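2024-08-06
by Rimantas Vanags

Hand vs gripper, round two. Quick one, I have a train to catch.

So all of July went into the plain two-finger gripper, the Mockus. Ran it in sim on the stacking cups, same table, same lighting, same everything. Fine on the first cup. Put a second cup close by and the fat outer side of the finger kept clipping it on the way down. Tuned the approach angle, tuned it again, got bored.

Now the five-finger one from Tralholm. Way more joints, way more to go wrong. Jaanus Grīnberga sent me his Fakari controller config (thanks!!) and it loaded first time, wich never happens to me. Only thing I changed was the closing speed. Default is silly fast, the thumb arrives before anything else and shoves the cup.

Numbers so far, 50 tries each, two cups on the table, pick up the far one:

Mockus: 31 good
Tralholm hand: 37... no wait, that was the old seed. Reruning it tonight. Will post.

What I can say already: coming in over the top with the fingers on the far side and the thumb on the near side is much calmer than pinching the rim. Less fiddling with the wrist too. Downside is the sim crawls. Over 13 minutes for a batch that the Mockus did while I made coffee. Contact on all those little finger segments, I guess. Tried coarser collision shapes, got a thumb passing straight through plastic. Put it back.

Also still undecided on the camera view. Low and wide shows both cups but the hand hides the rim right when I care about it. Might add one on the wrist.

Two lavender cups, reaching for the back one:

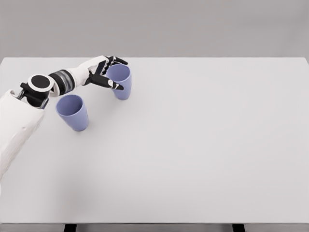 Does a five-finger hand need a different controller than a two-finger gripper?
Usually it does, or at least a different config, as each finger joint needs its own targets and limits while a simple gripper can get by with one open/close command.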